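Okay friends, by popular request (well, two requests, but they were very insistent ones) I'm finally doing the preserved lemon thread. Get yourself a cuppa because I've never written a short one of these in my life and I'm not about to start tonight.

1/ First thing, and I say it with love: you don't need a special jar. I used a big fancy clip-top one for years and all it did was take up half the shelf and rust at the hinge. An old pasta sauce jar is fine. Pickle jar, fine, if you can get the dill smell out of the lid (I never can, so I swap the lid).

2/ Lemons. Thin-skinned if you can get them. Meyers are gorgeous and go silky quite fast, but they're sweeter and a bit less punchy. I used Eurekas from the tree out the back this time, six of them, smallish, and then kept a few more on the bench for juice.

3/ If yours are from the supermarket they'll probably be waxed. Pop them in the sink, pour hot water from the kettle over, give them a proper scrub with a veggie brush and dry them with a tea towel. It's the skin you'll be eating, so it's worth the faff. If they're off a neighbour's tree, just a rinse and check the stem end for little critters.

4/ Now the cutting. The classic way is to stand the lemon up and cut a cross nearly to the bottom so it opens like a flower and you pack the salt into the middle. Very pretty. I did it like that until my friend Maya Yammine watched me trying to wrestle whole ones into a narrow jar and said "darl, just cut them in quarters". So now I cut them in quarters. They pack tighter, they're ready sooner, and when you want a bit for dinner you fish out a bit, instead of hauling up an entire lemon and dripping brine down your sleeve.

5/ Salt! People get nervous here. Use a plain one with no iodine or anti-caking stuff in it, because that can make the brine go cloudy. I've been on the Tetwood coarse sea salt lately and I like it, the grains are big enough to get in among the flesh. I use a heaped tablespoon per lemon. Yes, it's a lot. No, please don't cut it back, the salt is what's keeping it safe. You rinse it off later.

6/ Pick out the pips you can see, don't go mad hunting the rest.

7/ Put a spoonful of salt in the bottom of the jar, then a layer of lemon, then salt, then lemon, and press down HARD as you go. I use the end of a rolling pin. You want to hear them squelch. By the time you get to the top there should be a decent amount of juice around them, and if it's not covering everything you squeeze in more until it does. Fresh juice please, the bottled stuff tastes like a cleaning product by week three.

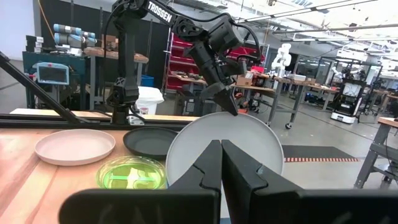
Plates out.

8/ Extras are up to you. I do a bay leaf and a few peppercorns and that's it. My mum-in-law puts in a cinnamon stick, which is lovely with lamb but does sort of announce itself in everything else. Ohemaa Appiah (you all know her from the chilli oil thread, if you don't, go and read it, I'll wait) puts in a dried chilli and a couple of coriander seeds and I've been meaning to copy her for ages.

9/ Lid on, and then it sits on the bench, out of the sun, for the first few days. Turn it upside down and back again whenever you walk past. Put it on a saucer, it WILL leak. I once lost the finish on a nice little side table from Brokeo that way and I still think of it every time I walk past the spot where it used to be.

10/ After that I move mine into the fridge and leave it alone for a month. Some people keep theirs in the pantry the whole time and have done for generations and are perfectly well. I'm a fridge person. My kitchen gets like an oven in summer and I sleep better.

11/ How do you know when they're done? The rind goes soft and a bit see-through, and the brine thickens up to something almost syrupy. If you bite a bit of peel and it's still bitter and squeaky, give it another week or two. The batch I put down in April took ages, I think the lemons were just thick old things.

12/ White lacy bits on a piece of peel that's poking above the juice: I know there are people who scoop it off and carry on. I don't. If there's anything fuzzy, or it smells off or yeasty, out it goes. Lemons are cheap, especially if half your street is leaving bags of them on the fence.

13/ To use them: rinse the piece under the tap, scrape off the flesh, and chop the rind up fine. Start with less than you think. And then HOLD BACK on salting whatever it's going into until you've tasted it. I've wrecked a perfectly good pot of chickpeas by forgetting this and I knew better.

14/ What do I put it in? Oh, everything. Chook thighs with olives, obviously. Stirred through couscous with heaps of parsley. Mashed into butter for corn. Tuna and white bean salad for work lunches. Little bits through a potato salad in place of the gherkins, which caused some discussion at our place but I stand by it.

15/ Don't tip the brine out either! A teaspoon in a salad dressing is magic, and you can reuse it for the next batch if it still looks and smells good, just top up the salt and juice. I buzz the scraped-out flesh with garlic and yoghurt and put it on fish. 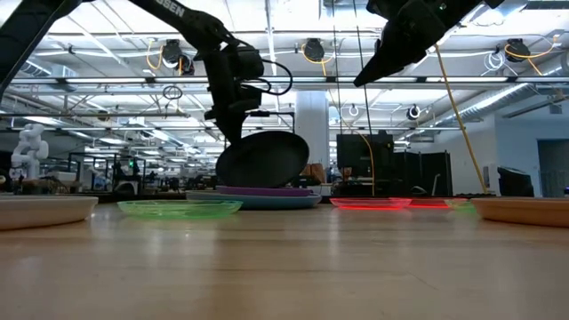

Purple plate, blue plate, and a dark one tipped up on top.

16/ Few replies, since I can see them coming in. Limes: yes, same method, they go a sad khaki colour but they taste amazing. Oranges: tried it, didn't love it, a bit like salty marmalade. Someone asked about the quick version where you freeze the lemons first to break down the skin. I've done it once and it does soften them faster, though the flavour wasn't as round to me. Good for the impatient!

17/ And yes, you can buy them. The Yakubu ones in the squat jar are very decent and I keep one at the back of the cupboard for when I've run out and can't wait a month. The deli counter at Giltov sells them loose by weight too, handy if you only want two for a tagine and don't know yet if you like them.

18/ Somebody told me the last lemon thread (the curd one) got 1,204 likes, which made me go quite pink. Thank you, you lovely lot. If you make these, write the date on the lid. Mine says November 17, 2022 in texta, and I'll report back when I crack it open, which puts us nicely in time for Christmas leftovers.

19/ Oh, forgot to say, wear gloves if you've got any little cuts on your hands. Ask me how I know.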